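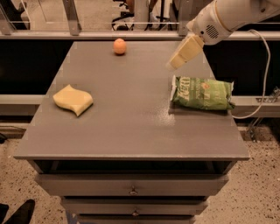 ## Gray three-drawer cabinet, used as a pick-and-place table

Reviewed October 22, 2025, for the Sandside student robotics club

Our club needed a work surface for the arm, and we had almost no budget left after the Eltdale competition fees. Niall Cruickshank offered the club a bedroom cabinet with drawers, painted gray all over. We have used it for 40 sessions now, so this is a fair review from people who lean on it twice a week.

The task we practice is the tabletop round: a sponge, a small ball and a snack bag are set out on the surface, and the arm has to pick up whichever one the operator calls. The top is big enough to keep three objects well apart. That matters more than I expected. On our old desk the objects ended up spread too far, and the arm spent half its time at full stretch.

The height suits us. The arm comes in over the back right corner and still has room to open the gripper above a flat item. The bag is the hardest of the three for us, because it sits low and the crinkled ends fold when the fingers close on them. The sponge is the easiest. New members should start with that one.

The front edge has a slightly raised lip. I like it. A ball that gets bumped forward sometimes stops there, though a hard knock will send it over.

Color is a mixed result. The pale yellow sponge and the orange ball both stand out well against gray. The paint does have some shine to it, and with the overhead lights on we get a bright patch near the front right. Shafiq Sultana's detection script lost the bag there in 2 of our first practice rounds. Closing the blinds helped. A matte desk mat would probably fix it for good, but it would also change the grip height, and we don't want to redo the calibration before November.
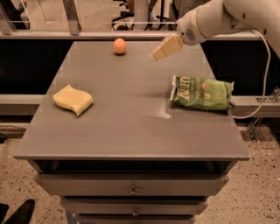
**Cleaning and wear**

Marks show. Powdery smudges like the whitish one next to the bag are easy to see on this color, and I would wipe the top before every round. A damp cloth is enough. We tried a kitchen spray once and it left streaks that were worse than the dust.

**Drawers**

The ones we use have a small round knob in the center and they pull straight. We keep spare gripper pads in the top one and the score sheets in the second. Don't leave a drawer open during a run -- Niall walked into one and moved the whole cabinet, and we lost an evening of data. Put tape on the floor at the corners so you can set it back in the same spot.

**Stability**

Good on a hard floor with the drawers loaded. With the drawers empty it shifts if someone leans on it. Two bags of sand in the bottom drawer solved that.

**Would we pick it again?**

Yes, for practice. For the Falcão Cup we will have to use the official table, so we plan to move over to a copy of it two weeks ahead. If your club is starting out, a cabinet like this does the job. Measure the top before you carry it up the stairs.

Rating: 4 out of 5. One point off for the shine.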